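4.2 Planning the equipment budget

I'll be upfront about the money side of this project, since it shaped the study more than any of our modeling choices did. When we started planning in January, the idea was to put a pair of full robot arms in each of the two labs, Brutau and Paltville, and collect all our demonstrations by driving them remotely. I loved that plan! Then I priced it, and the arms ate the whole equipment line before we'd bought a single cable or paid anyone for an hour of collecting.

So we split the purchase in two. Hand-held grippers came first, for collecting, and the arms moved to the second year, for testing. That let us start working while the bigger order was still going through quotes. Figure 3 shows the kind of station we ended up pricing: a table, a frame around it, a gridded board on top, two grippers and whatever objects the task calls for. 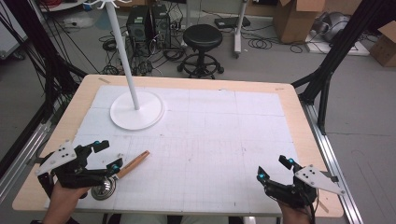 Figure 3. Collection station with two hand-held grippers, a wooden-handled tool and a white stand on the gridded board.

The grippers were the easy part of the order. We asked two suppliers for quotes, Cuvwood and Valcárcel, and they came back close enough that delivery time decided it (Valcárcel, if you're wondering). What I got badly wrong was everything else. My first spreadsheet had 54 lines in it and I was quite proud of it. The one we closed the year with had 149, and most of the new lines were small, boring things: mounting plates, screws, tape, replacement fingertips, longer cables, then even longer cables after we moved the computers. If you're writing a proposal like ours, please give the small stuff its own heading with real money in it. We had ours tucked under "miscellaneous" and spent far too many afternoons asking for permission to buy screws.

Objects deserve a heading too. We budgeted for them as if they were free - a few things from home, a few from the kitchen - and that works right up until something breaks and you can't find the same one again. These days we buy spares of anything that shows up in more than one task, and we keep them in a labeled bin. Stands and racks are cheap, so we picked up extras early on, and I've never been sorry about it.
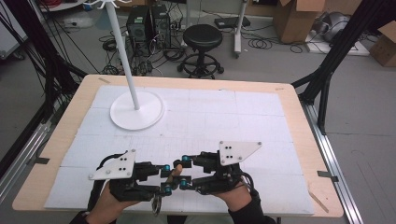

Time was the other thing I under-planned. Our target was 1,000 demonstrations per site before the arms arrived, and at the point where we had to commit to the second-year order, Brutau had 531. I'd assumed that people would be the slow part. Mostly they weren't. The slow part was resetting the table between takes and tracking down cable faults, and neither of those had a line in the budget. We've since added paid setup hours to the plan, and I'd happily give up a fancier computer to keep them.

One last note on the order of things. Buying the hand-held gear first meant we knew our table size, our reach and our favorite fingertip shape before we signed for any arms, so we could ask for a shorter arm than the one in the original plan. The savings went to a second set of grippers for Paltville, which had been sharing with Brutau and (fairly enough) complaining about it. We kept the table and frame the same at both sites so that parts could move back and forth, and the costs in the next section assume that setup.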